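March, bench notes, 9:40 a.m.

Started on the tabletop today. The finish question for Siltgate is still open and I want the surface sorted before anything gets set down on it for good.
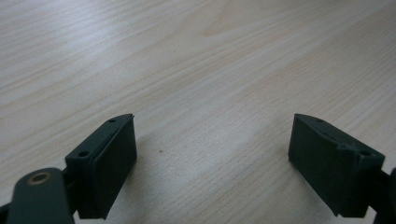
## Surface

Pale beige laminate, wavy grain running on the diagonal. Near the middle, a touch to the left, there is a tiny brownish speck. The grain goes faint where the light lands and comes up clearly again away from it, so any inspection has to be done from more than one side of the table. I got caught by this last month on the Kuusisto shelf, where I passed a panel standing at one end and Osamu found a smear on it from the other.

Speck: did the fingernail test first. No edge that I could feel. Then a damp cotton swab, light pressure, a few turns. The swab came away clean and the speck was the same as before. I did not go on to alcohol. Alun wants to look at it before we put any solvent on, and he is right that the Pustilia panels dulled in a ring where we were too quick with it.

Possible sources, in the order I believe them:

- Part of the printed pattern. Wood prints do have odd little dots in them, and if so it should repeat somewhere else on the sheet.
- Something that landed before the top was sealed and got pressed in.
- A pinhole with dirt in it. The nail test is against this but a fingernail is a poor instrument.

To settle the first one I need the repeat length of the print. Alun thinks he still has the offcut from the same sheet, standing behind the rack with the Prundetari samples. If the offcut is long enough we can lay it beside the top, match up the wavy bands and look for a twin.

## Cleaning

Wiped the whole top down with plain water and a drop of dish soap, soft cloth, then a second cloth with water only, then dry. Worked along the grain. Against the grain shows streaks when the light is low, even though the printed grain can't have anything to do with it. Probably I just overlap my strokes better when I have lines to follow.

Do not use the blue scouring pads. They are back in the sink drawer again and they will haze this kind of finish. I moved them to the metal bench, where they belong.

Left the top to dry for 9 minutes by the wall clock and went over it again with my palm. Smooth everywhere I tried except the back right corner, where there was a bit of drag. Could be leftover tape adhesive. Cleaned that corner a second time with warm water and the drag was less, though I can still find it if I go slowly. Marked the place with a low-tack flag.

## Glare

The overhead light is a nuisance for anyone who has to judge color or edges on this top. Tried two things.

1. Turned the table a quarter turn. The bright patch stays put under the light, of course, but it falls on a different part of the top and is less in the way of whoever sits at the long side.
2. Taped a sheet of tracing paper under the fixture. Softer patch, more spread out, and I could follow the grain through it. The tape let go after a while, so it needs a proper clip or a frame.

I prefer the second. Osamu prefers a matte mat on the table and leaving the light alone. We have a gray one, 100 cm long and 66 cm deep, and it would cover most of the working area. My objection is that the mat hides the surface we are supposed to be assessing. His answer was that the assessing is a one-time job and the glare is every day. Fair enough. We can do both, paper now and mat later.

## Edges and level

Front edge is fine. Left edge has a slight lip where the banding meets the top, enough to catch a cloth. A few passes with the fine file held flat took it down. File away from the top, never back toward it, or it lifts the banding.

Put the long level across both ways. Lengthwise good. Across, the bubble was off toward the back, so I shimmed the two rear feet with card and it came in. Card is temporary. Proper feet are in the order with the Siltgate parts and I have asked for the screw-in kind this time, since the push-in ones fell out whenever the table was lifted.

## Left to do

- Offcut: find it, match the pattern, look for a second speck. (Alun)
- If no twin turns up, look at the speck with the loupe under side light, then decide on alcohol.
- Back right corner, one more clean, then pull the flag.
- Clips for the tracing paper.
- Osamu to bring the gray mat over once the corner is done.
- Replace the card shims when the feet arrive.

Added 2:15 p.m.: Alun came by. Offcut is there but it is shorter than he remembered, so it may not cover one full repeat. He is going to ask the supplier what the repeat is. He also ran his nail over the speck and felt nothing, same as me. Leaving it alone until he hears back. Please keep cups off the top in the meantime.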